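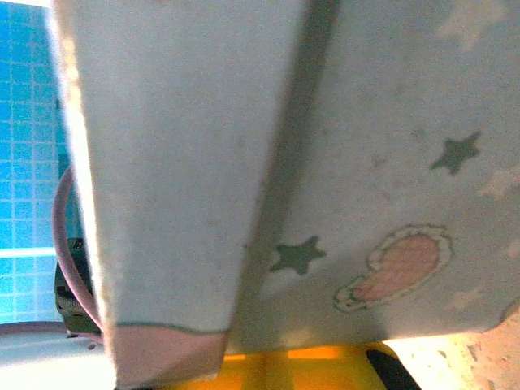
Aba Quansah

I have been told I am a Harbour. I found this out from a quiz at work, along with the news that I am steady, that people tie up alongside me in bad weather, and that I may find it hard to leave. The person at the next desk is a Kite. Our manager is a Lantern, and so, I noticed, were most of the managers.

The quiz is called Stiselero and our office in Doverham has taken it up in a big way. You get 200 statements and you slide a little marker between "not me" and "very me". I like to finish what I start. I notice when a room goes quiet. I would rather be early than right, which I must have read five times and still can't say what I agreed to. Then a wheel turns on the screen for a while, as if something hard was being worked out, and you get a drawing and a page and a half about your working self.

I'm not against a bit of fun. Somebody sends round one of those jokes about what accountants say and what they mean, and I laugh, and I send it to my cousin who is an accountant, and she says she has seen it already. We all know what that is. It takes a minute and nobody's pay hangs on it. My trouble with the Harbour business is that it's the same joke with a straight face on it and an invoice attached.

The invoice was 700 pounds for our team. I only know because it was left in the printer tray.

What I wanted to know was where the types came from. The booklet says they are "drawn from decades of insight", and doesn't say whose. I asked the trainer, a pleasant man from a firm called Fadum, whether anyone had checked that people get the same answer twice. He said that was a very Harbour question. I've thought about that reply a good deal since and I think it may be the most useful thing I learned all day, as there's no way round it. If I agree with my result, it works. If I argue, I'm arguing in just the way my sort would.

So I did it again at home. You can, the link stays open. I tried to answer as truthfully as the first time, with a cup of tea and no one waiting for the room. I came out as a Kite.

Now, I'll be fair. Perhaps I'm different at home. Most people are. Perhaps I was in a better mood, or I'd got bored by the middle and slid everything to the right. But then what am I supposed to do with the page and a half? The Harbour page says to give me notice of changes. The Kite page says to surprise me. I have read both to my husband and he says they both sound like me, and so they would, because they both sound like everybody. "You care more than you let on." Show me the person who reads that and says no, I care slightly less.

Zulkifli Hartono, who used to sit across from me and now works somewhere with better biscuits, did a different one in his new place. His has colours. He's a green-blue. He thinks I am being sour about it and he made a case I can't quite knock down: before the quiz, two people on his team had never really spoken, and afterwards they had something to talk about. Fine. I believe him. But they could have talked about the biscuits. What did the talking was being put in a room for an afternoon with the phones off, and I'd like to see a team given just the afternoon and none of the colours, to see if there's any difference. I don't expect to be sent the results.

The part I mind came later on. People started using it. "We need a Lantern for this one." A job came up that I'd have quite liked, a short spell helping to set up the new Lazăr account, with a lot of phoning round people we'd never dealt with. It went to a Kite. It may be that she was simply the better choice, she is very good on the phone. But when I asked, what I was told was that it had been felt I'd be happier with something settled. Who felt it? I hadn't said so. A slider had said so, back in July, on a day when I had a cold.

It's an old trick, I suppose. My grandmother read tea leaves and was nearly always right about people, mainly by knowing them for thirty years beforehand. She didn't charge and she never stopped anybody from doing a job. She also used to say a thing and then watch your face, and change it if your face was wrong, and that's more checking than I can find anywhere in the Stiselero booklet.

There are 3 stars you can give it on the feedback form, by the way, and the lowest is labelled "good". I gave it one star and wrote a few lines underneath about doing it twice and getting two answers. I got an automatic reply thanking me for my openness.

We're due to do it again next year "to track growth". I've kept both my result pages in a drawer. If I come out as a Lantern I'll be asking about the pay.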